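Paper & Print Storage Forum > Flattening and Storage > Large sheet that won't lie flat

gosen_flatfile
Posted 4:12 pm

I have a red New Year poster, offset printed on coated stock, 62 cm on the long side. It came rolled in a mailing tube and stayed in the tube until June. I want it in a frame without glazing pressure doing all the work. So far I have reverse rolled it once around the outside of the tube, image side out, and left it for 22 minutes. It improved in the middle. The ends still lift.

Questions. Is a second reverse roll worth doing, or does that only add handling? And is a tile floor acceptable as a pressing surface if I have no table large enough?

ximena_aravena
Posted 4:40 pm

A second pass is fine if the core is wide. A mailing tube is usually too narrow. What you get from a narrow core is a counter-curl in the middle and the original curl at the ends, and that matches what you describe. The ends see the least tension because there is nothing holding them to the core except your tape or your hand.

Use a core at least twice the diameter of the one it shipped in. Put a sheet of plain newsprint under the print and roll the two together so the newsprint forms the last turn. Then the end of the print is actually held down.

Tile is acceptable. Watch the grout lines.

tubecore
Posted 5:03 pm

I would skip reverse rolling altogether. Coated paper takes a crease across the grain very easily and once the coating cracks on a solid red you will see a white line from across the room. Weight and time. Two sheets of blotter, a board on top, leave it a week.

ximena_aravena
Posted 5:15 pm

Cracking comes from a tight radius. It doesn't come from the direction of the roll. On a wide core the coating is under less strain than it was in the tube for all those months. I agree about blotter and a board afterward.

tubecore
Posted 5:21 pm

It was in the tube with the print facing in, I assume. Coating in compression. Reverse it and the coating is in tension. Those are different conditions and coatings tolerate the first much better.

gosen_flatfile
Posted 5:38 pm

It was image side in, yes.

ximena_aravena
Posted 5:50 pm

Point taken on tension. I still hold that a wide core keeps it within tolerance for ordinary poster stock. For anything heavy, or anything with a laminate film, I would go straight to weight.

Despina Galanis
Posted 6:34 pm

I press a lot of these for a community center, mostly holiday posters that come in rolled and go up on foam board. Some practical notes on the floor question.

Sweep, then wipe, then let the tile dry completely. Any grit under the sheet will emboss into the coating once there is a board on it. Lay a blotter or a clean cotton sheet first so the grout joints don't transfer. On glossy tile the bottom layer will slide, so tape the blotter to the floor at the corners with low-tack tape – never tape the print.

Handle by the margin, one hand to a corner, and take off rings and anything else hard that could touch the surface. I use a Pinheiro blotter and a melamine shelf as the press board. The shelf is heavier than it looks and dead flat.

erkura_user
Posted 6:58 pm

Is metallic ink a problem under blotter? Mine has large gold characters on solid red and I can't tell whether they are foil or ink.

Despina Galanis
Posted 7:10 pm

Tilt it under a single lamp. Foil goes from bright to nearly black as the angle changes. Gold ink stays some version of yellow or brown at every angle. If it is foil, put silicone release paper between the face and the blotter, glossy side to the print. If it is ink, clean blotter is enough, provided the ink is fully cured, and on a commercial print it will be.

tubecore
Posted 7:19 pm

Release paper for both. It costs almost nothing and saves the test.

erkura_user
Posted 7:46 pm

Mine has the same kind of curl as the original poster's. Along the top and right it comes up off the tile.

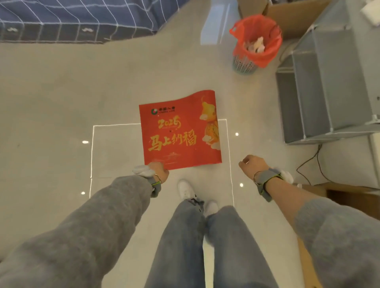 2026 poster on floor tile, 马上纳福 in gold, lower left corner held by hand.

Would you start with the roll or go directly to the board?

ximena_aravena
Posted 8:02 pm

Directly to the board. That is a slight curl and I see no reason to put the coating in tension for it. Face up on the blotter, release paper over the face, second blotter, board. Lower the board from one side to the other so the air gets out. If you drop it square, the sheet can shift or trap a ripple.

Nice lettering, by the way. The line of rooftops along the bottom is faint, so keep your mat opening clear of it.

tubecore
Posted 8:09 pm

Agreed on the board. We have now agreed once.

gosen_flatfile
Posted 8:31 pm

I'll do one reverse roll on a wide core with newsprint, then weight. The core is a Ginow carpet tube cut down. Will post the result when the board comes off.

Despina Galanis
Posted 8:44 pm

Wrap the carpet tube in a clean sheet before you use it. They shed brown dust.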